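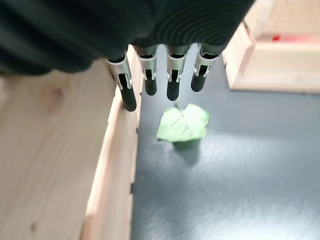
Re: Felt pads or rubber feet on wood floors?

dunmore_k
Posted September 7, 2018
We had the oak floors refinished and the finisher told us to put felt under everything. The dining chairs have the Tolmont nail-on kind and they slide fine, but grit gets into them. I already have a few dull tracks by the table. Would rubber be any better?

plankwise
Rubber won't slide, so it's wrong for dining chairs. Good for a couch. For chairs stay with felt and vacuum the pads when you do the floor. I change mine every November whether they look bad or not.

ottoline8
I disagree on rubber for the couch. We had black rubber cups under ours for three years and they left brown rings in the finish. Had to live with it or sand the whole room. 970 square feet, so we live with it.

plankwise
Depends on the finish and on the rubber. Mine is water-based poly and I've had no marks in 8 years.

ottoline8
Mine was oil-based. The package said non-staining. I would not trust the package.

dunmore_k
The finisher's invoice says oil-based, so no rubber for me. Are stick-on pads any good? The nails scare me a little on the older chairs, two of the legs have been glued already.

marrowbridge
Stick-on pads come off sideways within a month or two if the leg is angled. Clean the bottom of the leg with rubbing alcohol, let it dry, then press the pad on and leave the chair upside down overnight. I use the Skelon ones, the thick gray felt. The thin ones in the multipack are junk.

tk_halvard
Slip-on sleeves with felt bottoms. No nails, no glue. They look bad but they stay put. Got a bag of Purba ones for 14 dollars and did the kitchen set and a desk chair.

plankwise
Sleeves hold grit worse than anything else I've tried.

tk_halvard
They come off, so you wash them. Takes a few minutes.

dunmore_k
I'll try the thick stick-on pads on the glued chairs and leave the nailed ones on the rest. Thanks all.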